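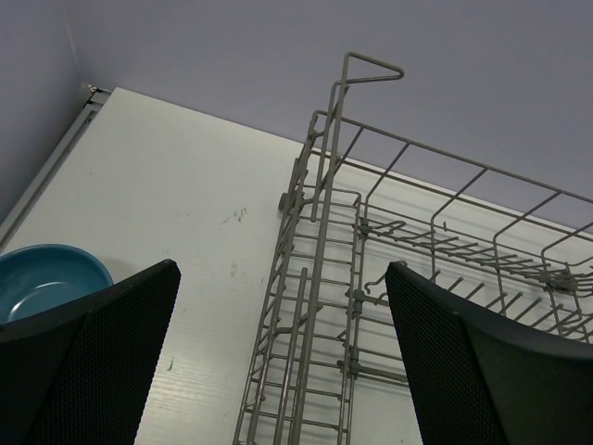 Camera dropout for the dish rack task

I've been meaning to write up the dish rack work since December, when Hajar Abdel Rahman and I started it at Wurero. The task is simple to say. Two arms, a wire dishwasher rack, some bowls on the table, and the bowls have to end up on the tines. The policy is called Rusto and it learns from demonstrations that a person gives by driving both arms.

Our question was a small one. The policy sees the table through a fixed camera and through a camera at each wrist. We wanted to know how much it uses each of them, and whether we could make it use them better without collecting anything new.

The first version used everything all the time, and it had a habit I didn't like. It would carry a bowl over to the rack and then lower it as if the tines were wherever they had been in most of the demonstrations. If we slid the rack a little, the bowl came down on top of a wire. The information it needed was in the wrist view. It had learned to do without it, as the fixed camera was good enough for nearly everything it had been trained on.

You can see why someone might want to ignore the wrist view. Up close a rack is a lot of thin gray lines, and the shadows on the table are more thin gray lines.
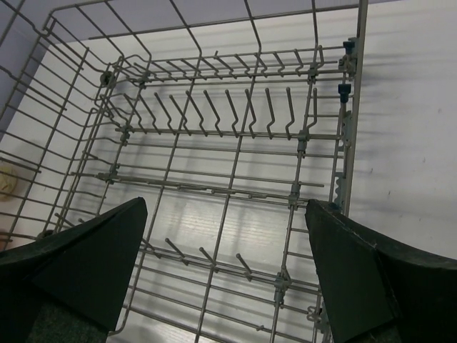 Wrist view of the rack with the fingers open. The shorter tines are low down, between the fingers.

What we changed

During training we blank out one camera at random for a whole segment. Hajar cut the 300 demonstrations into 1984 segments, with a break each time a gripper opened or closed, and each segment gets its own draw. Sometimes nothing is blanked. Sometimes the fixed camera goes, and then the policy has to get through on the wrist views alone.

I first tried blanking single time steps and it did very little. The policy takes in a short history, so it could fill the gap from the step before. Going to whole segments fixed that. It's a one-line change in the loader and I spent a week looking in the wrong place before I made it.

The other setting that mattered was how often to blank. Too often and the policy got slow and careful about reaching for bowls, where the fixed view does help. We ended up dropping the fixed camera more in the placing segments than in the reaching ones. I would like a cleaner rule than that. For now the two rates are numbers in a config file that I picked by trying a few.

Nothing about the table changed between versions. Same bowls, same rack, same gray walls on three sides. The bowls differ a good deal in pattern. A plain pale green one and one with an orange-red swirl are different problems for a policy that has to find a rim.

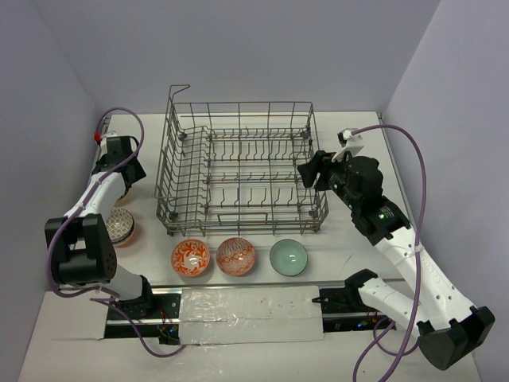
Results

We ran each version with the rack moved and turned between tries, using the same written list of rack positions for both. The old version put the bowl on a wire or missed the row 29 times. The new one did it 2 times. Both of those were with the rack turned as far as the list allowed, and both were second-row placements.

Reaching got no better and no worse. I had half expected a loss there.

The part I trust least is the comparison on speed. The new version looks faster at the rack because it doesn't stop and push down again, but we didn't time it properly. If we repeat the runs I'll log it.

A few people at Uvby asked whether you could get the same effect by collecting more demonstrations with the rack in odd places. Probably, yes. Kwiatkowski is their name for a data set built in that way, and from what they told me it works fine. It also takes a person a long time at the controls. Blanking a camera costs one more training run.

Second-row placements are what I'm looking at now. With bowls already on the back row, the arm has to come in low beside them. 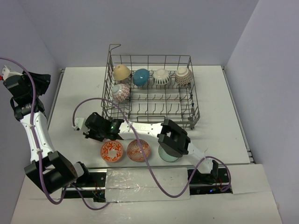 My guess is that the demonstrations are thin there. Most of them fill the back row first, and whoever was driving tended to tip the bowl differently for the row in front. Hajar thinks the segments are cut too long for this and that the tilt should be its own piece. She's recutting them at the moment, and I'm rerunning the rack list with the old cuts so we have something to compare against - same positions, same order.

The loader change and the list of rack positions are in our shared folder if you work with us. Ask me for the config as well, since the version in the folder still has the old blanking rates.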